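Sun tunnel or small rooflight for a dark kitchen?

lalden_loft
Hi all, first post after months of reading! We've got a galley kitchen in the middle of a terrace, single storey with a flat roof over it, and it needs the lights on at noon. I'm torn between a sun tunnel and a proper fixed rooflight. Two from the table, taken from above:
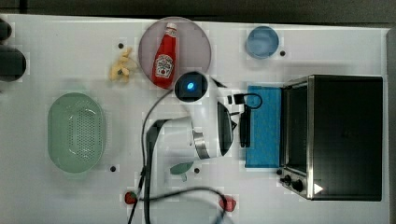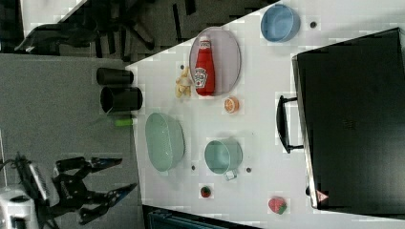 Ketchup on the plate, light blue bowl nearby, both shots.

The joists run at 400 centres and I'd love to avoid cutting one. Ta, Ffion

Sotiris B
Rooflight, every time. I put a Fladier fixed unit in over our hob last March and I still grin when I walk in. You get sky! You get to see rain land on it! A tunnel gives you a bright circle on the ceiling and that's your lot.

mingte_yu
Can't agree with that. We have 2 tunnels in a hallway and they're brilliant, even on a grubby winter morning. No joists cut, very little heat lost, and the fitter was gone by lunch. How deep is your roof, Ffion? The shorter and straighter the tube the better.

lalden_loft
Ceiling to outside is 240 mm, so hardly any tube at all. Didn't realise that mattered so much.

Sotiris B
Then you're throwing away the best bit of a shallow roof. With 240 you'd hardly have a shaft, so the light spreads lovely and wide. Trimming one joist is a morning's work for a decent joiner.

mingte_yu
It's also a morning's work plus building control, plus making good the plaster. She said she'd love to avoid it.

Sum-yee
Could you go long and thin between the joists? Hirow do a narrow one and we put 2 in a row over our worktop. Splay the plaster at the sides if you can - it makes a huge difference for hardly any money.

lalden_loft
Ooh, hadn't thought of narrow ones. Does it look stripy on the floor when the sun's out?

Sum-yee
A bit in June, yes. I love it, my husband moans.

Sotiris B
OK, I could live with narrow ones. Get an upstand of at least 150 though.

C Rivadeneira
And check which way the roof falls before you pick the spot. Ours went in at the low end and leaves gather behind it every autumn.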